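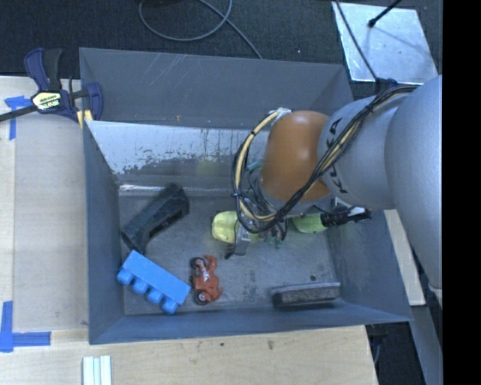
Zurelora Mixed-Item Bin Picking Package

Supplied by Rurkasico
Category: Robot cells and accessories / Bin picking
Availability: Built to order
Price: On written quotation

Overview

The Zurelora package equips an existing robot arm to pick unsorted items from a deep, open-topped bin. It is intended for research laboratories, technical colleges and engineering departments that need to test grasping on objects of differing shape, size and surface, and that already own a suitable arm. The robot arm shown is a KUKA. Arms are not part of the package and are not sold by Rurkasico.

Bin picking with mixed contents places different demands on a cell than picking a single known part. Objects come to rest on their sides, against the walls or close to one another. A small toy motorcycle, a plastic building block and a lumpy, rounded object each offer the gripper different surfaces, and a grasp that suits one of them may be of no use for the next. Zurelora was designed for work of this kind, where the contents of the bin change often and the operator does not wish to prepare a model of every item beforehand.

What Is Included

Gripper with metal fingers, and one spare pair of fingers
Adapter plate, drilled to the customer's flange pattern
Fixed overhead camera with mounting post
Control computer with the Mirelik grasp planning software installed
Cable set for gripper and camera, with ties and strain reliefs
Steel bin with sloping walls, painted gray
Two bar clamps for securing the bin to the work surface
Starter set of 267 test items in labeled bags
Printed installation manual and safety notes

The work surface, robot arm, robot controller and guarding remain the responsibility of the customer. A compressed air supply is not required.

Bin

The standard bin is 380 mm deep. Its walls slope inward toward the floor, which leaves the wrist more room near the rim and encourages round items to settle away from the edges. Items that come to rest against a wall are still the most difficult to pick, and customers should expect lower success rates there than at the center of the floor.

The painted finish is cosmetic. In regular use the fingers and the test items will mark it, and bare metal may show where contact is frequent. Wear to the paint does not affect the warranty and does not call for replacement of the bin. If reflections from worn areas disturb the camera, the affected wall may be repainted in any matte gray. A replacement bin may be ordered separately.

The bin should be clamped at the rim before any program is run. Customers who remove the bin regularly are advised to mark its position on the table with tape, so that it can be returned to the same place without a new calibration. A shift of a few millimeters is normally tolerated by the software. Anything larger should be followed by the short calibration routine described in the manual.

Gripper and Cabling

The gripper closes electrically and reports finger position and motor current to the control computer. Finger tips are held by a single screw and can be changed without removing the gripper from the arm. Three tip profiles are available: narrow, flat and padded. The narrow profile is fitted at delivery and is the best choice for small or closely packed items.

Cables are routed along the outside of the arm. Sufficient slack must be left at the wrist for the full range of rotation used by the program, and the bundle should be gathered with ties above and below each loop. The installer should move the wrist slowly through its working range before the first automatic run and confirm that no cable is pulled tight or caught on the rim of the bin. This check is to be repeated whenever the gripper is removed and refitted.

Mirelik Software

Mirelik receives a picture from the overhead camera, proposes a ranked list of grasps and sends the chosen one to the robot controller. Each attempt is recorded with the camera picture taken before and after it, the grasp that was selected and the reported finger position. Records are written in open file formats and remain on the customer's own computer. No network connection is needed for normal operation.

Users may replace the supplied grasp planner with their own. A documented interface is provided, along with sample programs. The license is perpetual for the computer supplied and includes updates for one year. Teaching licenses for additional classroom computers are quoted on request.

Limits of Use

The package is not suitable for food, medical goods, live production lines or items with exposed blades. Thin flat items lying directly on the floor of the bin, such as single cards, cannot be picked reliably with any of the supplied tips. Clear and highly polished items may be missed by the camera.

Zurelora is not a safety device. The customer must carry out a risk assessment of the complete cell, including the arm, and must provide guarding in accordance with local requirements. Hands must be kept out of the bin whenever the arm is enabled.

Installation and Training

Commissioning on the customer's premises takes 4 days. The first half of the visit is given to mechanical fitting, cabling and calibration. The remainder is reserved for operator training, and up to six members of staff may attend. Before the visit is confirmed, the customer is asked to return the site form with the arm model, the flange drawing and the dimensions of the work surface.

Sites wishing to install the package themselves may do so. In that case a remote acceptance session is held before the warranty begins.

User Comment

"We have run the cell through almost a full academic year. The paint in the bin has suffered and the fingers have been replaced once, but the calibration has held and the attempt records have been of great use to our students. I would ask for a longer camera cable as standard."
Clifford Hawthorne, Robotics Teaching Laboratory, Pereyra Technical College

A longer camera cable is now offered as an option at the time of order.

Options and Spare Parts

Finger tips, narrow, flat or padded (sold in pairs)
Replacement bin, standard depth
Shallow bin, for arms with limited reach
Extended camera cable
Replacement test items, by the bag
Additional bar clamp

Delivery and Warranty

Delivery is made 7 weeks after receipt of the order and the completed site form. Orders received in December are scheduled from 20th January. The warranty covers the gripper, camera and control computer for two years. Finger tips, cable ties, test items and painted surfaces are regarded as wearing parts and are excluded.

Inquiries

Requests for quotation, flange drawings and demonstration visits should be addressed to Hema Fernandes, Product Applications, Rurkasico. Please state the make and model of the arm, the type of items to be picked and the preferred period for installation.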